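How a Pit Stop Works

A racing car cannot finish most long races on one set of tires. The rubber wears away, the grip drops, and the car slows down. At some point the driver has to leave the track, get new tires, and go back out. That visit is called a pit stop.

Where it happens

Beside the main straight of a circuit there is a narrow road called the pit lane. Each team has a garage along it, and in front of the garage is a marked rectangle called the pit box. The car must stop inside its own box.

The pit lane has a speed limit. At the Zurnville circuit the limit is 60 kilometers per hour. The driver presses a button on the steering wheel at the white line, and the car's computer holds the speed at the limit until the driver presses it again at the exit. Going too fast in the pit lane brings a penalty, even if the car is over the limit for only a moment.

Why tires wear out

A tire grips because its rubber presses into the tiny bumps in the road. Every time the car brakes, turns or speeds up, a little rubber is scraped off. The tire also gets hot. Warm rubber is soft and sticky, which is good for grip, but rubber that is too hot starts to tear or blister.

Teams can choose between soft tires and hard tires. Soft tires grip well and wear quickly. Hard tires grip less and last longer. In the Sernudia series, each car must use both kinds during a dry race, so every driver has to stop at least once.

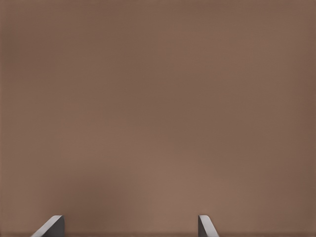 The choice of tire also depends on the track surface. Old asphalt is often rough, because the smooth tar between the stones has worn away, and rough asphalt uses up tires faster. New asphalt is smoother. A track with many fast corners is harder on tires than a track with long straights and slow corners.

Who does what

The people who work on the car are called the pit crew. Each person has one job and practices it many times. In the Voneo team, the crew for a tire stop has nine members:

Four gunners. Each one uses a wheel gun, a tool driven by compressed air, to loosen and tighten the nut that holds the wheel on.

Two wheel handlers. One works at the front and one at the back. They take the old wheels off and put the new ones on, first on the left side, then on the right.

Two jack operators. A jack is a lever on small wheels that lifts the car. One person lifts the front and the other lifts the rear.

One controller. This person watches the crew and the pit lane, and works the light that tells the driver when to go.

A stop by this crew takes seven seconds when it goes well. Some other series allow more people to work on the car, and their stops are shorter.

The order of a stop

1. The driver stops with the wheels on the painted marks.
2. The jacks lift the car.
3. The gunners loosen the nuts on the left wheels, then on the right wheels.
4. The handlers change the wheels, and the gunners tighten the nuts.
5. The jacks lower the car.
6. The controller checks that no other car is coming and turns the light green.

Step 6 matters as much as the others. If a car is released into the path of another car, the team is given a penalty. If a wheel is not tight, the driver must stop the car as soon as it is safe.

When to stop

"The stop itself is the short part," says Marcela Ďurica, who plans races for the Voneo team. "Driving slowly through the pit lane costs more time than changing the wheels."

For this reason, teams try not to stop more often than they need to. A race at Zurnville is 65 laps long. One stop saves time in the pits, but the tires will be old and slow by the end of each part of the race. Two stops cost more time in the pits, but the car is quicker on the track. Engineers compare the two plans before the race and change them if it rains or if there is an accident – a slow lap behind the safety car is a cheap time to stop, as the other cars are not gaining as much.

Words to know

Compound: the mix of rubber used to make a tire.
Out lap: the first lap after leaving the pits.
Stint: the part of a race between two stops.
Undercut: stopping before a rival in order to use the fresh tires to get ahead.

Text by Erasto Mfaume. Last checked 31 December 2022.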